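Ollbridge folding cell

The Ollbridge folding cell is a two-armed robot workstation used for folding laundered garments, mainly T-shirts. It takes its name from Ollbridge, where it was first put together by a small group led by Melur Lau. The cell is made up of a pair of white jointed arms, a camera at head height, a covered work table and a side table for garments waiting their turn. It is most often cited for its upkeep manual, known as the Sowah notes, which has been copied by several other groups working with cloth.

Layout

The work table stands in front of the arms, low enough for both hands to reach the middle without the elbows locking. Its top is covered in black sheeting. Black was chosen after trials with a bare top, on which pale shirts were hard for the camera to separate from the surface. The cover is treated as a wearing part. Creases in it are tolerated as long as they do not lift a hem, but a cover that has split along a seam is changed before the next session.

The side table is kept outside the sweep of the arms. Garments are left on it in loose heaps, as flat stacks were found to make the first spread of the cloth too easy and gave folding results that did not carry over to ordinary washing.

Daily setting up

The day begins with the arms switched off and parked. Each joint is moved by hand through a short arc and felt for grit or stiffness, and the cables along the forearms are checked for slack. The arms are then powered and sent to the home position, where the fingertips of both hands should meet a pair of marks on the cover. An error of up to 3 mm is accepted. Anything larger calls for the full alignment described below.

A plain shirt is used as the test piece. The same shirt is kept for months at a time, so that a change in the result can be put down to the machine. A strongly coloured one is preferred on the black cover. 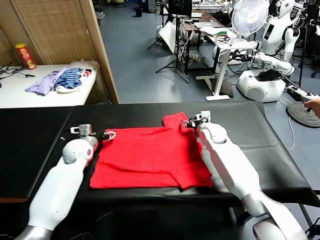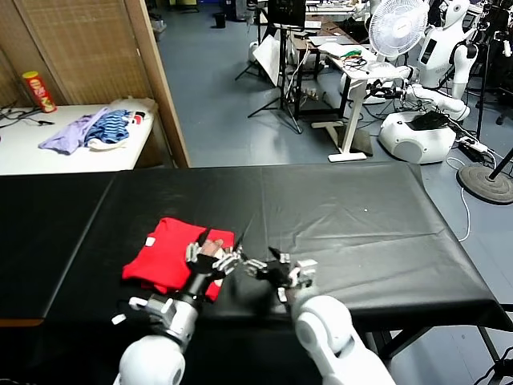 The red shirt on the black-covered table, with both arms over the work area.

The test fold is scored on three points: whether the sleeves are tucked in, whether the long edges run parallel, and whether the bundle stays shut when the hands are withdrawn. A failure on the last point is usually traced to finger pressure. A failure on the second is more often a fault of alignment, though a badly rucked cover can produce the same result.

Alignment

Full alignment uses a flat board known as a Plivberg plate, which carries a grid of 70 raised dots. The plate is laid on the table and each hand touches the dots in turn while the camera records the position of the fingertip. The differences are written to a table of corrections, one for each arm. The two arms must be done in the same session — a plate that has been lifted and put back will give a steady sideways error between the hands, which shows up as a twist in the finished fold.

The camera is checked last. It is wiped with a dry cloth and its mounting screws are tested for tightness, but they are not turned unless one is loose. Moving the camera even slightly means starting the alignment again.

Care of the hands

The fingers pick up lint quickly. Under the Sowah notes they are brushed out at midday and again at the end of work, with the brush drawn from the palm towards the tips. Compressed air is not used, as it drives fibres into the finger joints. Fingertip pads are replaced when they begin to polish, which can be felt with a thumb well before it can be seen.

Tendon slack is the most common repair. The sign of it is a finger that closes late or stops short of the others, and the usual outcome on the table is a dropped corner. The hand is taken off at the wrist, the slack finger is retensioned at the back of the palm, and the hand is refitted and aligned. Mariama Kwofie, who wrote most of the notes, advised against adjusting a single finger while the hand was still mounted, having found that the neighbouring fingers were often disturbed in the process.

The Hurley fault

A recurring fault in the early cell was a short tremor in one wrist when the hand pressed down on cloth. It was logged as error 721 and became known as the Hurley fault, after the workshop that found the cause. A connector inside the forearm was being pulled by its own cable whenever the wrist bent past a certain angle. The cure was a longer cable and a clip to hold it, and the clip is now inspected each February along with the base bolts.

Error 721 can still appear if a cable has been refitted without the clip. Resetting the controller clears the message but leaves the cable under strain.

See also

Cloth handling
Hand–eye alignment
Two-armed robots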